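In defence of the desk against the wall

March 17, 2023

For many years I have read the same advice in magazines and on web pages about the home: do not put your desk against the wall. Pull it into the room, they say, so that you face the door and have space in front of your eyes. A person who looks at a wall, according to this advice, will have small thoughts. I followed it in three different flats, and I would like to explain why I stopped.

The first reason is simple and has to do with floor. When I moved to Farano, I rented a room where the longest wall is not very long. I put the desk in the middle, facing the door, as a manager in a film would do. After that I had to walk sideways to reach the window. The lamp cable crossed the floor and I fixed it with tape, and the tape collected hair and dust in a way I prefer not to describe. In August, when the window must stay open, every paper on the desk wanted to travel. I lived like this for one year because I believed it was good for me.

A desk in the middle of a room asks for a big room. This sounds obvious, but the photographs which come with the advice never mention the square metres. They show a table under high ceilings with two metres of air on each side. My own desk is 97 centimetres wide. I bought it second-hand for 36 euros from a shop called Keteck, which sells what offices throw out, and I carried it up the stairs without the drawers, then went back down for the drawers. It was never meant to be admired from four sides. Its back is raw board with a label on it that says Rellivov, and I do not know if this is a factory or a town.

The second reason is the light. I like pale furniture near a white wall, though I know that some people find it cold, like a dentist's waiting room. A light wooden top gives back what the wall gives it, and the corner stays bright until late in the afternoon. Dark wood in the same position makes a hole in the room. If the desk has a white panel at the front as well, it almost disappears under its own top, and the room seems to have gained some floor.

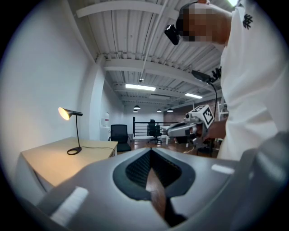 But you will feel people coming up behind you, a reader objected when I defended this arrangement in a shorter text some time ago, and no pale wood in the world will help you with that. The same reader had once worked for two winters with her back to a corridor and still turned her head at every noise.

I have thought about this letter more than about any other, and I must admit she is right on one point. In a shared office, with people passing, I would also want my back protected. A desk by the wall is for a room where you know who comes in. If you live with others, you can turn it so that the short side touches the wall, and then you see the door from the corner of your eye. I tried it at the house of my sister and it worked well enough, although it took more floor than I had expected, and her children used the new passage for running.

The objection about small thoughts I do not accept. I translate manuals and letters, and for this work the view is an enemy. When my desk stood under the window I knew the timetable of the bakery van and the habits of two dogs. At the wall I know where I am in the sentence. On the day I moved the desk back I translated 1,118 words before lunch, and the usual number for me is nearer to 600. One day proves nothing, of course, and perhaps the text was easy. I only report what happened.

There is also the question of things that fall. Everything round will one day roll off a desk, and a desk in the open has four sides for this. Against the wall it has three, provided that you push it close. Mine stood a few centimetres away at first because of the skirting board, and I lost two pencils and a residence card in the gap. Now there is a strip of felt between the desk and the wall, held by nothing but pressure. I bought it at Lévesque, where they cut it to length while I waited.

I do not want to make a rule from this. Somebody with a large room and a handsome table should put it where it can be seen. I would only ask the people who write the advice to measure a normal bedroom first, with the bed in it and the wardrobe door open, and then to tell us again where the desk should go.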